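4.3 Home sessions: work surface and small items

This section applies to hand-held Trisov grippers used in private rooms. Read section 4.1 before the first session.

1. Cover the work surface with a plastic sheet. Creases are acceptable - do not tape the sheet to bedding.
2. Place the open container on the sheet. Set the lid aside, clear of the approach path.
3. Lay the items in one pile within reach of both grippers.
4. Open the jaws fully before approaching the pile.

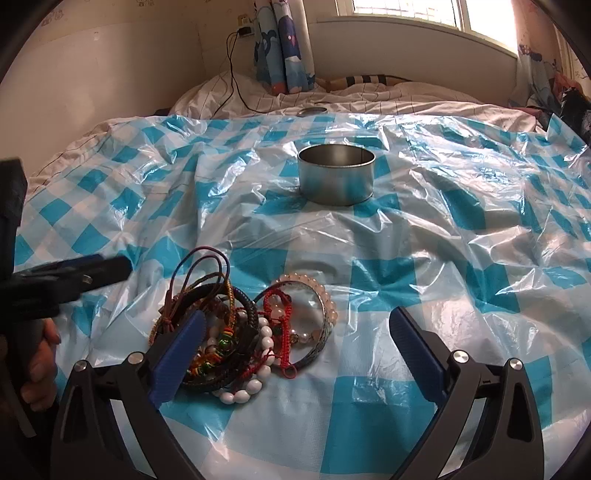 5. Close on one item at a time. If a second item lifts with it, lower both and release.
6. Raise the item above the rim, move over the container and open the jaws.

CAUTION: Do not pull on a snagged cord or bead string. Open the jaws and approach from another side.

NOTE: Soft surfaces give under load. Do not press the fingertips into the sheet to gain depth. Error 26 in Trevovura means the jaw travel limit was reached; release the handle and repeat step 4.

7. Between items, close the jaws and check that the fingertips meet evenly. Stop the session if one tip sits ahead of the other.

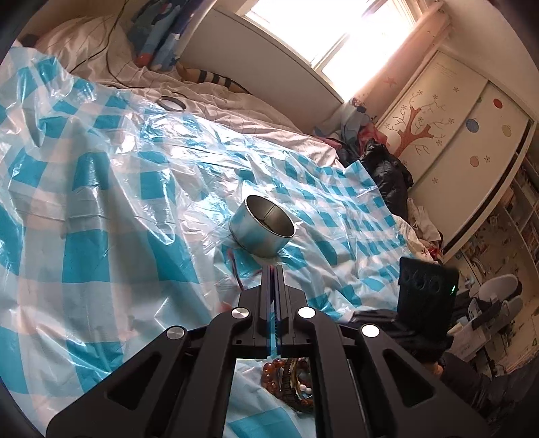 Figure 4-6. Fingertips closed, short of the container.

8. Keep power cables out of the working area, including those lying on bedding.
9. End the recording at up to 100 transfers and save it under the room code. Rarine sites use form 950; Morikawa sites use form 1088.

WARNING: Keep fingers away from the linkage arms while the jaws are moving.

For cleaning of pads and pivots, see section 7.2.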